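Tukonach Household Inventory Records

Version 7, 20 October 2023

Contents

The set holds 300 short text records of small household goods, written by hand from shelf lists kept at two storage sites, Golitz and Flastermont. Each record has an item name, a material field, a closure field and a free note of up to 30 words. All text is in English.

Files

records.csv - one row per item, UTF-8, comma separated, header in the first row
sites.csv - site codes and opening dates
changes.txt - edits by version

Fields

item_id: integer, never reused after a deletion.
site: G or F.
closure: one of latch, screw, snap, hinge_only, none, unknown.
material: free text, lower case. Do not treat it as a fixed vocabulary; "plastic" and "hard plastic" both occur.
note: may be empty.

Known problems

The Golitz lists used the Zeng shelf codes until August. Those codes were mapped by hand and 23 rows could not be matched; they carry the value unknown in the shelf column. Sizes are missing for most Flastermont rows. Duplicates across sites were left in place.

Closure coding

1. Code the part that holds the lid shut. Hinges count only when there is no other fastening.
2. A hinged box with a clip on the front wall is coded latch, whether open or closed when listed.

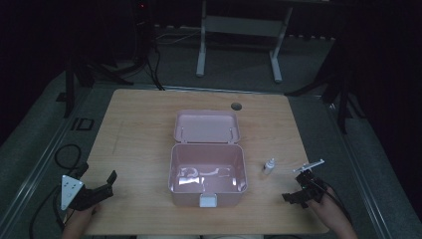 3. Bottles are coded by the cap. If the type of cap is not clear from the list, enter unknown.
4. Items listed without a lid are coded none.

Updates

Corrections are merged once per version. Quote the item_id and the old value.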